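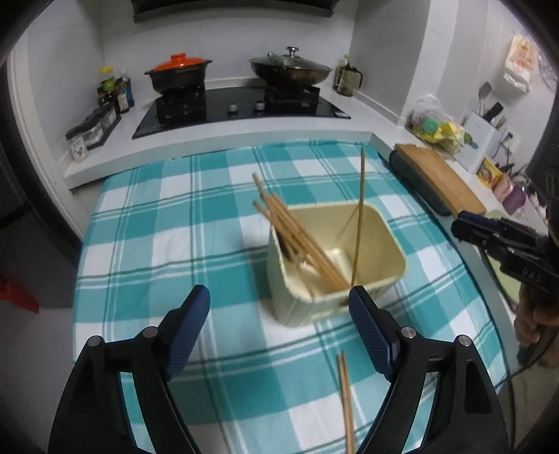 What is the hardest thing for a two-finger gripper to pick up in a kitchen?

Thin, round, light objects are usually the hardest, and chopsticks are about as thin, round and light as tableware gets.

Purnbridge lab puts hand-held grippers to the kitchen test

24 January 2020

A comparison of gripper fingertips has started at the Firnano lab in Purnbridge, and the early results are a lot of fun to read. The team wants to know which pads work best on everyday tableware, so the grippers are being tried by hand before any of the pads go onto a robot arm. A person holds one in each hand and does the job a robot would later have to do: lift chopsticks and spoons, carry them over a plastic bin and let go.

Ribbed pads went first. Each pad gets 100 lifts with chopsticks, and a lift only scores if the chopstick stays put all the way to the bin. The ribs gave a good hold when the stick crossed them, the lab says, but a stick lying along the ribs liked to roll just as the fingers closed. Turning the wrist a little before closing helped more than squeezing harder (good news for anyone whose arm has a weak motor!).

Spoons are a different puzzle. The bowl is wide and slick, the handle is flat, and nearly all the weight sits at one end. 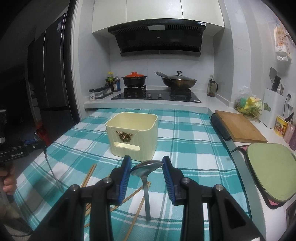 Grabbing near the bowl keeps the load balanced, but then the handle swings around and can knock against the rim of the bin on the way in. Holding the handle makes for a neater drop and a much shakier ride. The lab has logged 122 spoon lifts so far and is still split on which grip to teach first.

The next round brings in Prevero, a softer pad with a smooth face, along with Nigatu, the lab's own controller software. Nigatu will replay the recorded hand movements on a pair of arms, and that's the part we can't wait to see. A move that feels easy at the end of a human wrist can be awkward for an arm with only so much reach.

Firnano plans to run the second round in February and will post the full score sheets for both pads, misses included.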